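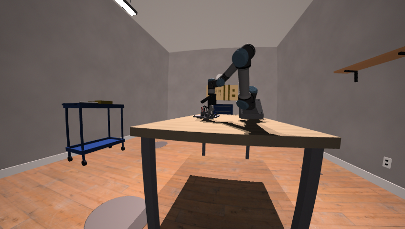

Support > Woodworking > Finishes > Tabletops

Water-based poly over oil stain – how long to wait?

I have a pine tabletop with one coat of oil-based stain, wiped off after 10 minutes. The shop is at 65 percent humidity. The can says to recoat after eight hours, but a white rag still picks up color. I want to topcoat with Foltarik water-based poly. Is there a test, or do I just wait?

Answer 1 – Yaqin Dai
Go by the rag, and ignore the eight hours. That figure covers a second coat of stain or an oil topcoat. Under a water-based film, leave 72 hours at your humidity. Rub a hidden spot with a dry white cloth using firm pressure. If color transfers, wait another day and repeat. Do not sand the stain. Sand lightly after the first coat of poly, 320 grit, and vacuum before the next one.

Answer 2 – Cornel Husar
Or seal with dewaxed shellac and skip most of the wait. I use Hajdu, thinned. It dries in 40 minutes and both products stick to it. The stain still has to be dry to the touch.

Answer 3
put a fan on it

Comments
Ikeck: Does the shellac step change the color?
Cornel Husar: Slightly warmer on pine. Blonde flakes less so.
Ninach: Waited four days, no transfer, poly went on fine.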